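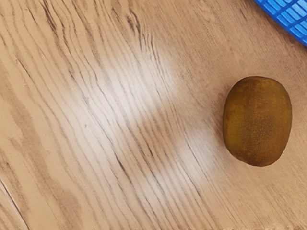 Figure 1. Wood-grain tabletop, viewed from above.

Homemade Preserves as Low-Cost Gifts: Project Report
Kanyarat Chaimongkol, Skestine College
Submitted 13/07/2023

1. Purpose
This project examined whether students on a limited budget could make jars of chutney and flavoured sugar suitable for giving at the end of term. Work was carried out in the teaching kitchen at Holtden.

2. Method
Two recipes were tested. Each jar was weighed, labelled by hand and finished with a circle of cotton cloth tied with string. A questionnaire was then sent to students living in Erngate Hall, and 80 replies were received.

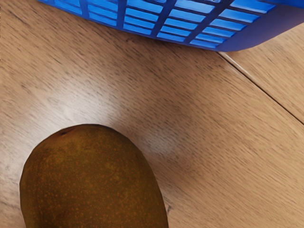 Respondents were asked which gift they would prefer to receive and whether the label affected their choice. The chutney was preferred overall — mainly by those who cooked for themselves — while the sugar was considered easier to post.

3. Limitations
The chutney had not fully matured when it was tasted. A further batch will be made in December, with a printed label for comparison.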